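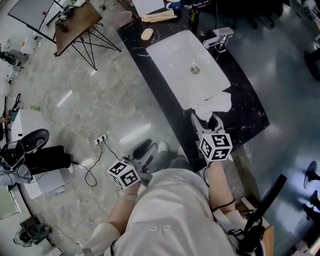
At the black marble counter, white T-shirt.

White glaze, continued from the last entry. Aim is still a glossy white that lets a bit of the clay show at the rims without crawling on the inside curve of the bowls. Surka stoneware for all tiles and bowls in this round. The porcelain can wait.

Mixed a 500 g dry batch of the Lulora white with the kaolin swapped partly for calcined. Weighed everything twice after the mess with the whiting before Christmas. Water added slowly and left overnight, then sieved. It settled hard on the bottom of the bucket again. Arben suggested a few drops of Epsom salts solution and that helped, though it took a while to come up and I nearly overdid it. Consistency was like pouring cream when I dipped the first tiles.

Dipping: two seconds, single coat on the left half, double on the right. All tiles wiped down with a damp sponge first and left on the rack. Last time I skipped the sponge on some of them and could not tell afterwards which ones, so there is now a scratch on the back of every tile for sponged.

Kiln: the small one, usual programme, with a 70 minute hold at the top. Costel had his casserole lids on the upper shelf. Thermocouple reading was jumpy near the end and I wrote the cone down as properly bent, tip just touching. Needs checking against the big kiln at some point.

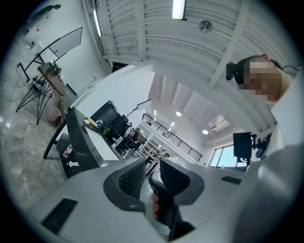

Page last changed: Jan 21, 2019

Results. Single coat is thin and greyish, speckle coming through everywhere, not what we want but Vesela likes it for the outside of mugs. Double coat is properly white. No crawling on any flat tile. Two of the bowls crawled on the inside near the foot, both of them thrown by me and both with a sharp change of angle at that spot. Sorin's bowls have a softer curve and came out clean. So the shape may be doing it and the recipe might be fine.

Tile 44 has a pinhole the size of a grain of sugar, right in the middle of the double coat. The ones beside it are clean. Bubble from dipping, probably. I have kept it.

Shrinkage bar measured 94 mm after firing, from 100 wet. Same as the last bag of Surka, so the new delivery from Ititia is behaving.
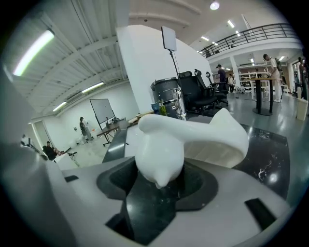

Gloss is the part I keep going back and forth on. The current surface is shiny but flat, like house paint, and on the rims it goes milky where it pools. Edin wants it more like satin and I want the opposite. The nearest thing to what I mean is the white plastic piece in the last photo, glossy and slightly translucent, with a smooth surface and rounded parts. On clay that probably means less zircon and a touch more silica. I'd try dropping the zircon by half first and leave the silica alone until we see that fired.

To do:
Half-zircon batch, same size, same bucket if it can be cleaned properly.
Throw more bowls with a softer inside curve, plus a couple with the sharp angle on purpose.
Ask Domínguez whether the calcined kaolin still comes in small bags.
New cones, the box is nearly empty.
Costel's lids are on the shelf by the door. One has a drip of my glaze on the knob, sorry, it should grind off.

Next firing is in February, once the element in the big kiln has been replaced. Anyone who wants tiles in with mine should scratch initials on the back before bisque.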